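Skatus Opens Its Laundry Test Floor to Visitors

Rawan Rizk has run the appliance program at Skatus for two years. On the open day she spent most of the afternoon next to a washing machine, answering the same three questions. I asked them as well.

The first was why laundry. "It's a bad task for a robot, so it's a useful one," she said. "The drum is dark, the opening is narrow, and cloth doesn't keep its shape. You learn a lot about your hand controller in one afternoon."

The demonstration is a front-loader unload. The robot stands facing the machine, puts one hand into the drum, and closes on whatever it touches. Rizk said the program, called Graraner internally, has logged 2000 reaches since February. A reach is counted from the moment the hand passes the rim to the moment it clears it again.

The second question was speed. A full unload takes 16 minutes. "I could cut that, but the arm would hit the rim," she said. "We limit wrist speed inside the drum and leave it alone everywhere else."
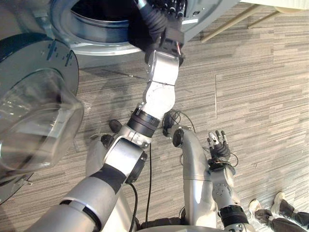 Grundham disagreed with the speed limit and said so during the session: a fixed cap wastes time at the start of an unload, when the cloth is near the opening and the hand barely has to enter. Rizk conceded the point. A cap that varies with depth is planned, she said, but it depends on a better estimate of where the fingertips are once the rim hides them from the head camera.

The third question was what goes wrong. Small items, mainly. Socks stick to the drum wall and the fingers pass over them. The current routine ends with 2 sweeps along the bottom of the drum, and Rizk would like a third. Cable routing at the wrist is also under review.

Visitors had signed up in groups, 44 people in total. The next open day will cover the dryer, which has a deeper drum and a door that swings the other way.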